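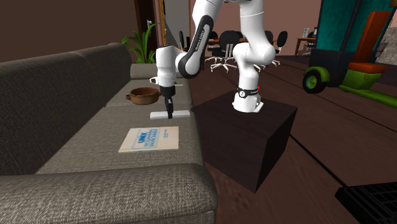 Friday, July 9, 2021

I've been working from home for Hedham since last spring, and this week we got the email about going back. Three days in the Flonthorpe office from August, two at home, and the same three days for everyone on a team. My team has been given Monday, Tuesday and Thursday.

I don't mind the office. My trouble is with the meetings. Before all this, the people at the Plaslow site used to dial in on a speakerphone in the middle of the table, and they could hear perhaps half of what was said. Someone would make a joke at our end, everyone would laugh, and then we'd carry on without repeating it. I did that for years and never thought about it until I was the one on the phone.

When we were all at home it was more even. There were 12 of us on the call, all the same size on the screen. Two colleagues who had hardly spoken in the old meetings started putting points in the chat, and their points got discussed. One of them wears a hearing aid and told me the captions were the first time she'd followed a whole meeting.

So I've written to my manager with a few requests. Captions stay on, even if most of us are in the room. Notes go out by 5 the same day. If one person is dialling in, everybody uses their own laptop. I also asked for nothing to start before 9, as several of us do the school run.

She has said yes to the captions and the notes. The laptops are being looked at, as the wifi in the Delacroix room is poor. I haven't heard back about the start time, so I'll ask again on Monday.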